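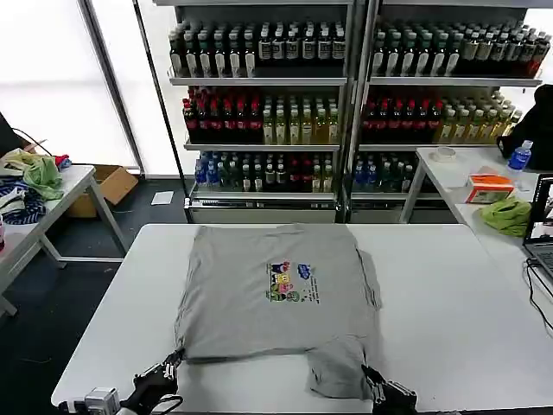 Folding has taken over the month at Prarusum, and I couldn't be happier about it. Since the start of December we've been teaching our two-armed robot to deal with clothes, and the way we teach it is by doing the job ourselves, through it. One of us takes the hand controls, the robot's arms copy every move, and the whole thing is recorded so that the learning software (ours is called Flirkilel, please don't ask me how to pronounce it) can work out what we were up to. T-shirts are our favourites so far. The grey one with the little cartoon print is a lovely shirt to learn on, with the collar end nearest the grippers and a picture in the middle to steer by, but look at the sleeves! One is tucked in at the side and the other hangs in a flap, and a sleeve in either state can swallow most of a turn at the controls if you take hold of the wrong bit of cloth.

If you've never driven the arms, the first go is very odd. Your own hands know how to fold a shirt without being told. Put a pair of grippers between you and the cotton and you have to think about everything: how far in from the corner to pinch, when to lift, whether to pull before you lower or lower and then pull. You can't feel the cloth at all, so you learn to watch the creases. When they run straight between the two grippers you have about the right tension. When they fan out from one side, ease off. I went home after my first afternoon and folded the tea towels in slow motion.

We do 20 goes in a sitting and then swap over. It doesn't sound like many, and your shoulders will tell you otherwise. Before each one the shirt gets picked up, given a shake and put down again a bit differently, so the robot doesn't end up knowing only one starting position. We used to be much too tidy about this. Everybody laid the shirt out square, as you would on an ironing board, and the robot became rather good at shirts laid out square and hopeless with anything else. So now we're messier on purpose, and the early results are really cheering. Last week it brought in a twisted sleeve on its own, slowly, with a sort of wobble halfway, and there was a proper cheer in the room.

The other thing we've changed is what we do with mistakes. If you drop a corner, don't stop the recording! Go back, pick it up again and carry on to the end. Those are turning into some of the most useful recordings we have. A robot that has only ever seen perfect folding has no idea what to do once a corner slips, and corners do slip. Only throw a go away if the arms have bumped each other or you've lost the shirt off the table altogether, and say so in the notes.

Small light things are the second half of the plan, and they need quite a different touch. A shirt has some weight to it and will hang where you leave it. Thin white stuff that crumples if you breathe on it will not, and closing the fingers gently enough, at the right height, is a knack. Come straight down, pause, close, pause again, then lift. The pauses feel silly from the driving seat, but they make the recordings much easier to learn from, and they give you a moment to check what you've got hold of.
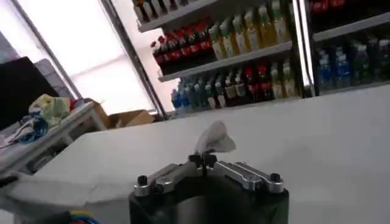

Isden wrote in after the last newsletter to say that all this pausing worried them a bit, and wouldn't the robot simply learn to dawdle? They had tried the same thing with napkins and ended up with arms that hovered over the table as if they'd forgotten why they came. Their cure was to keep each pause to the length of one breath and to have the same person do a whole set, so the rhythm stays even. It's a very good point, and I've since caught myself hovering. We're going to try the one-breath rule for the next 20 goes and compare.

A few bits and pieces for anyone joining in. New drivers get 10 practice goes that aren't kept, so there's no need to be nervous about the first ones. Please write down which hand you led with, as left-handed folding looks quite different in the recordings and we'd like more of it. The trick sheet that Mạc sent us, with drawings of where to pinch a collar, is now up beside the controls and well worth two minutes of your time. Long sleeves come next, then anything with a hood, and if you've got an old hoodie you can spare, bring it along!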